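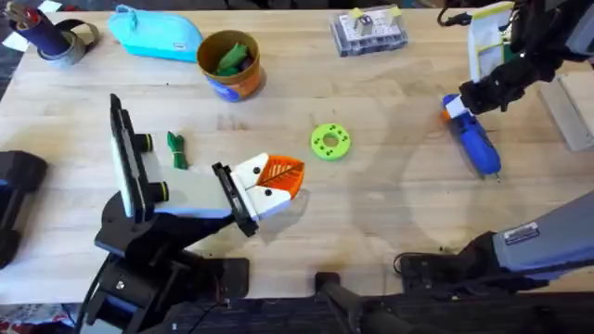 2018年5月8日 星期二
本报记者 发自科斯蒙特（Cosmont）

韦斯特登（Vestden）中学机器人社进了赫梅克（Hemeck）学生双臂赛的决赛。成绩周末就出来了，275分，刚好是晋级线。多一分没有。

决赛还在本月，地点不变，科斯蒙特体育馆侧厅。社里这几天放学以后基本没人回家，桌子、两条机械臂、一堆零件，练到校门要锁为止。

先说比赛是怎么回事，因为去年的规则跟今年差得挺多，有家长还按去年的在问。

今年叫"桌面整理"。一张桌子，左右各一条臂，桌上摆日常的东西和选手自己打印的零件。裁判现场抽任务卡，卡上写什么，臂就得干什么：拿起来、换手、放进指定位置、翻个面。每轮9分钟，到点断电，手里夹着东西也算没放下。遥控和自动都允许，自动完成的分高。人的手伸进桌面范围，当轮扣分，伸第二次当轮作废。去年那种只比速度、把方块从左边搬到右边的项目取消了。

得分最重的一项是交接。左臂夹住一件，递给右臂，右臂接稳，左臂松开。听着简单。大多数学校丢分都丢在这里，韦斯特登也不例外，预赛第一轮交接基本没拿到什么分，是靠后面两轮追回来的。

领队老师玛赖克·雅各布斯（Marijke Jacobs）教物理，带社团。记者昨天下午到的时候她正蹲着理线，说话没抬头。

"晋级线卡得这么死，我那天晚上没睡着。裁判念分数念到我们，我先听成257了，已经准备收拾箱子。"

然后她站起来，把一个学生叫过去改夹爪的开口，采访停了一阵。

社里今年18个人，分三组，机械、程序、零件。零件组是新设的，以前没有，打印件都是机械组顺手做。今年规则要求自带零件，光打印就够一组人忙。练习用的零件里有一个白色加橙色的，狐狸脸的样子，脸上两个小黑点当眼睛，橙色那块像叶子一样展开。还有一个草绿色的圆环，中间有孔，环面上一圈小孔。

狐狸这件最难夹。这是全社的一致意见。薄的地方夹了打滑，厚的地方夹了又挡住另一条臂。零件组改过好几版，最早那版耳朵太尖，右臂一接就转，转完脸朝下。规则规定有正反面的零件，交接以后正面要朝上，朝下只给一半分。

"有人提议干脆换个方的，方的好夹。"零件组的一个女生说，"投票没通过。大家喜欢狐狸。"

记者问投票差了几票，她说记不得了，反正没通过。

圆环是另一种麻烦。平放在桌面上的时候很矮，夹爪从上往下，指尖要贴着木头走，低一点点就顶桌子，电机报警，停机，那一轮的时间就在等重启里过去。程序组的办法是先慢后快，下降到快碰到的时候把速度压得很低，夹住以后再正常走。慢是慢，不报警。机械组不太满意，觉得应该在指尖贴一层软的东西，两边争了有一个星期，最后是两样都做。

练习桌上除了零件还放了不少别的：胶带卷、带拉链的青绿色小袋子、一个橙色的杯子里塞满绿的东西、带小格子的透明收纳盒。比赛桌上会有什么事先不公布，所以雅各布斯的做法是桌上不清空，大家手边有什么就摆什么。乱一点好，她说。预赛那天有一所学校就是平时练得太干净，上来看见满满一桌，程序里的避让全没写，左臂一抬就把旁边的东西扫下去了。掉地上的物品每件扣分。

哪所学校不写了，人家孩子也不容易。

钱的事。社团今年拿到一笔赞助，2,000欧元，本地的派瓦（Paiva）机电行给的。这笔钱花在哪里学校家长会上有人问过，雅各布斯列了单子贴在社团门口，记者抄了个大概：备用舵机、线材、打印耗材、决赛当天的运输。没有买新臂。现在用的两条是学校原有的，其中右边那条去年换过关节，左边那条没换。

左边那条有个毛病，练久了以后腕部会有一点点偏，重新校准就好，但是校准要时间，比赛时每轮之间给的准备时间不一定够。程序组写了一个简短的校准动作，开机时自动跑一遍。预赛第一轮忘了开。对，就是交接没分的那一轮。

"不是谁的错，清单上没写。"雅各布斯说，"现在写了，写在第一行，用红笔。"

关于遥控还是自动，社里的打算是混着来。规则允许每张任务卡单独选择，选了就不能改。单臂的抓取和放置用自动，分高，这部分他们比较有把握。交接先看抽到什么，圆环自动，狐狸遥控。遥控的操作手有两个主力，一左一右，各管一条臂，要互相喊口令。昨天记者在旁边听，喊的是"到了""夹""松"，中间有一次"松"喊早了，狐狸掉在桌上。捡起来重来。再掉。第三次接住了，脸朝上，后排有人鼓掌，被操作手瞪了一眼，说别吵。

操作手里管左臂的那位学生说，最怕的不是夹不住，是另一边还没有夹稳自己就急着松。"看着计时器就想松。"所以现在练习把计时器转过去，背对操作手，由第三个人报时间，只报一半和最后一分钟。

这个办法有没有用，要看决赛。程序组有人不同意，说比赛时大屏幕就在对面，想不看都不行，还不如现在习惯。没吵出结果，今天继续转过去练。

学校方面，校长办公室同意决赛当天社团成员请假，不算缺勤，但是当天下午有数学测验，缺考的要补。补考时间还没定。有两位家长来电询问，校方答复是本周之内通知。低年级想去现场加油的，要自己交同意书，交给班主任，不是交给社团，上次有一摞同意书塞到了社团门缝底下，雅各布斯又一张张送回去。

赫梅克赛事组委会那边，决赛的安排有几点变动，组委会昨晚发的通知，这里摘要：

入场检录提前，各队到了先过安检台，电池和电源单独放。

打印件要在检录时登记，登记以后不得更换。可以带备件，备件必须与登记件同样形状，颜色不限。

每条臂的电源线必须固定，不得横过选手走道。预赛有人绊了。

任务卡由裁判抽，以前是队长抽，改了。原因通知里没有写。

夹爪允许更换指尖，轮与轮之间换，不许在计时内换。

最后一条对韦斯特登有利，他们准备了硬软两副指尖，硬的夹圆环，软的夹狐狸和袋子一类。机械组练换指尖也练了好几天，两颗螺丝，一个人扶一个人拧。螺丝掉进地毯里找不到，这种事昨天发生了一次，后来找到了，在某人鞋底。

备件登记那一条就有点头疼。零件组手里的狐狸不是同一版，有一版耳朵改圆了，有一版没来得及改。要统一就得重打。打印机只有一台是好的，另一台喷头堵了，正在修。零件组昨天排了个值班表，中午打一件，放学打一件，晚上那件由实验室老师走之前帮忙看一眼。组里说耗材够，时间紧。

橙色的料也快用完了。颜色不限，所以真不够就换别的颜色。有人说那就不像狐狸了。雅各布斯说裁判不管像不像狐狸。

对手方面，记者了解得不多，预赛排在前面的几所学校都没有公开练习。能确定的是决赛各队从零分开始，预赛的分数不带进去。这一点对刚好压线的韦斯特登当然是好消息。预赛名次只用来排出场顺序，名次靠后的先上。也就是说他们第一个上场。

先上场有先上场的坏处，场地没人用过，光线、桌面高矮，都要自己去碰。赛事方提供的桌子据说也是木头台面，高度跟学校的不一定一样。程序组准备上场前先拿圆环试一次高度，再正式开始，这一次会吃掉一部分时间，值不值，组里也在算。

光线也说一下。预赛在侧厅，头顶的灯很亮，臂的影子落在桌上，自动识别把影子当成了东西，左臂去夹影子，夹了个空。现场有人笑。程序组回来以后专门练这个，练习时灯开着，影子就让它在那儿，程序自己分。现在的情况是浅的影子没问题，两条臂的影子叠在一起的地方偶尔还会认错，认错了就在原地停一下，重新看，再走。损失一点时间，不再空夹。

社里有个学生把空夹那次的视频剪了循环播放，在群里发了一整晚。雅各布斯说她也存了一份。

派瓦机电行的店主前天去学校看过一次练习，带了一卷线和一盒扎带，没有提什么要求，只问了臂上能不能贴店里的标。规则不许在臂上贴，会影响检查，于是改贴在工具箱盖子上。贴歪了。

练习期间学校有两次开放观摩，本周四放学后，和决赛前一天中午。想看的直接去，在走廊这边看，不要进黄线，不要跟操作手说话，手机静音。小学部的孩子要有大人带着。上次开放来的人比较多，走廊堵了，今年请大家站一边，让出门口。

社团还缺几样东西，托本报带一句：旧的木板或者台面边角料，平整的就行，用来试不同高度；小件杂物，瓶瓶罐罐、文具袋、卷尺、布玩具都可以，越奇怪越好，拿来以后可能会被夹坏，舍不得的别拿。玻璃的不要。尖的不要。放学后送到实验楼一层，有人在。上一回有人送来一整箱空的果酱瓶，玻璃的，好意心领，还放在门边，哪位送的请来取回。

决赛当天的运输定了一辆厢车，臂拆下来装箱，底座单独装。预赛那次是家长的私家车，底座放在后座上，路上颠了一下，支架弯了一点，到场现掰回来的。所以这次钱里面有运输一项。桌子不带，用赛场的。

比赛入场免费，侧厅座位有限，坐满以后在二楼看台。停车走南门，北门那天有集市，进不去。上午场是初中组，双臂赛排在下午，具体钟点要等组委会排完，本报收到后再登。

昨天记者离开时练习还没结束。换了软指尖，左臂夹着狐狸在等，右臂那边在重新校准，有人在找那把小螺丝刀，雅各布斯在走廊里接家长电话，讲的还是补考的事情。

更正：本报上周预赛报道中把韦斯特登的队伍写成了"单臂组"，应为双臂组。另外合影说明里机械组和程序组写反了，两组的同学都来提过意见，在此一并更正。

决赛结果出来后本报会登，各校得分表也会附上。有现场照片愿意给我们用的，请注明学校和拍摄人的名子，发到编辑部信箱。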